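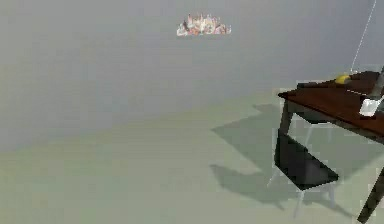 Room with chandelier and table, render.

February, 9:40, bench 2

Stultum remaster, picture check on the Bisgaard pass. Continuing from the page where I ran out of room under the audio notes.

Starting point, so whoever reads this later has it: Stultum is the hand-drawn TV special, shot on 16mm, finished on tape, and for years the only thing in circulation was the old disc made from the tape. Irnura has the rights now and wants a new disc. Illey (us) has the camera negative minus the reels that went missing before it got here, plus the tape master. Negative scan covers most of it. The rest has to come up from tape, and that's what the Bisgaard software is for. Their sales sheet says the joins will be invisible. I wrote "we'll see" next to that in the margin and would like to keep it there.

The cut has 1,415 shots by our list. I don't fully trust the list. It was made by automatic cut detection on the tape and the detector thinks every lightning flash is a cut. Ute Kramer cleaned up the storm sequence by hand but I don't think anyone did the fireworks.

What I looked at this morning: a 600 frame test range across the kitchen sequence, where it goes from negative scan to tape and back. Played on the calibrated monitor, lights down, then again on the cheap TV in the front office with all its factory settings on. The second viewing matters more to me. Most people who buy this disc will see it on something like the front office TV with motion smoothing cranked up and the color set to whatever the store left it at.

On the good monitor: the join going into tape is visible. I knew where it was, so I'm a bad witness. Asked Ute to sit down cold and tap the desk whenever something bothered her. She tapped within a second of the first join, missed the second, then tapped on a shot that is all negative, no processing at all, where the camera operator let the focus go soft. Not sure what that proves. Either she's very sharp or we've all started seeing trouble everywhere after a week of this.

Front office TV: couldn't see either join. Also couldn't see half the line work.

10:30

Line quality, in detail. The pass does what they claim on thick outlines. Anything inked heavy comes up solid and clean. Thin interior lines are a different story. Hair, eyelashes, the pattern on the grandmother's apron. The software either thickens them to match the outlines or drops them. On the apron it does both inside the same shot, so the pattern seems to swim. I stepped through it backward to make sure it wasn't the deck. It isn't the deck.

The steam over the soup pot is the worst of it. Original steam is dry brush on a loose cel, very light. The pass has decided it is noise and taken out most of it, except where it crosses the dark window, and there it has given it hard edges. So you get chunks of steam over the window and none over the wall. Irnura's person on the last call said the test looked "amazing" and I believe she watched the same range. Maybe on a phone.

Backgrounds: painted, gouache on board, you can see brush marks and a little paper tooth on the negative scan. On the tape portions there was never any tooth to recover, so the software invents a texture. I don't mind that in principle, somebody has to put something there or it looks like plastic next to the scan. What I mind is that the invented texture sticks to the screen and the background moves under it on a pan. Once seen, can't be unseen. Settings sheet has a "lock to motion" option that's supposed to fix this. It was on. I turned it off out of spite and it looked the same.

11:15

Tried the following on the kitchen range, saving each one separately:

a) Default preset for animation. As above.
b) Default preset for live action. Expected garbage. It's softer, but it leaves the thin lines alone and keeps most of the steam. Edges have a slight halo. I would take this over (a) any day, which makes me wonder what the animation preset was trained or tuned on. I'd guess recent digital stuff with perfectly flat color.
c) Animation preset with sharpening at 13, the lowest value the slider will accept before it snaps to zero. Why 13? Manual doesn't say. Looks better than (a), apron still swims.
d) No enhancement, plain scaling, our own grain laid over. Soft. Honest sort of soft though, and the cuts to and from the negative are obvious but they don't hurt.

I like (d) more than I expected to and (b) second. Ute prefers (b) and says the drop in sharpness in (d) will get us mail. She may be right. The collectors who'll complain about softness are the same ones who'll complain about scrubbed grain, and they post a lot.

Noting here that I came in this morning already disliking the software, so discount the above by whatever amount seems fair. The clips are on the shared drive under today's folder, labeled by letter only. Please look at them before reading this page. If you've already read this page, too bad.

After lunch, 13:20

Color. The old disc has been the reference in everybody's head because it's what everybody has seen. It is orange. The whole kitchen is orange, the snow outside the window is orange. Irnura's notes say "please retain the warm look of the original." Original what? The negative isn't warm. I pulled the one surviving background painting we have from that sequence and put it under the viewing lamp next to the monitor, and the kitchen wall is a cool gray green. The snow is blue. The only warm thing in the room is the stove, and that's obviously how it was meant, with the kid walking toward it.

Counterargument, because I know it's coming: the painting has been in a drawer, paint shifts, and the people who made it knew the film stock would push it one way or another and painted to suit. Fair. I can't rule it out with a single painting. But gouache in a dark drawer doesn't go from orange to gray green, and a faded tape transfer with a lazy operator goes orange without any help.

My suggestion is to grade from the negative, leaning slightly warm, and send Irnura a short comparison with the painting alongside. They'll either go for it or they won't. I don't want to be the one who delivers orange snow without having said something in writing. So: said, in writing.

14:10

Sound, short version because the long one is on the previous pages. The new surround mix is a waste of disc space in my opinion. There's one mono track. Someone upstream spread it around the room with reverb and now the narrator sounds like he's in a swimming pool. The clean mono transfer is very good, hardly any hiss, and the choir at the end comes up well. Asked again that the mono be the default on the menu. Was told again that surround "is expected." By whom wasn't said.

Also the commentary track drifts. It's in sync at the top and late by the sleigh ride. Somebody prepared it against the tape and not against the new cut, which runs slightly longer where the negative restores the bits the broadcaster trimmed. Needs conforming. Should be simple, there are plenty of pauses. He goes silent for most of the storm.

14:50

Menu test disc came back from authoring. Burned copy in the bench player: loads, main menu loops, loop has a bump in it where the music restarts. Chapter 4 button goes to chapter 5. Subtitles can be turned on but the only way to turn them off is to go back to the main menu. The old disc had the same fault, and I have to wonder if someone copied its structure over wholesale. Sent back with notes.

Cover copy says "fully restored from the original negative." It isn't, fully. Asked for "restored from the original negative and broadcast master." The reply was that this is too long for the sticker. Then use a bigger sticker.

15:30

Where this leaves us:

Kitchen range, need a second opinion on (b) vs. (d) from someone who hasn't seen any of it. Ute will ask downstairs.

Write to Bisgaard about the texture sliding and the lock setting that does nothing. Attach the pan. They answered the last question with a link to the manual, so I'm not holding my breath.

Steam: if we go with anything other than (d), those shots get pulled out and done by hand. I'd put in a day for it. Ute says two.

Someone please check the fireworks in the shot list before we quote anything against that total.

Grade comparison to Irnura, waiting on me to rescan the painting. The first scan clipped the window.

Haven't looked at the end credits at all. The tape version has dropouts through the names and I don't want any software guessing at the spelling of people's names. If the credits negative is really gone, we reset them from the paper list. Ute thinks there's a copy of the list in the blue binder. Couldn't find the blue binder.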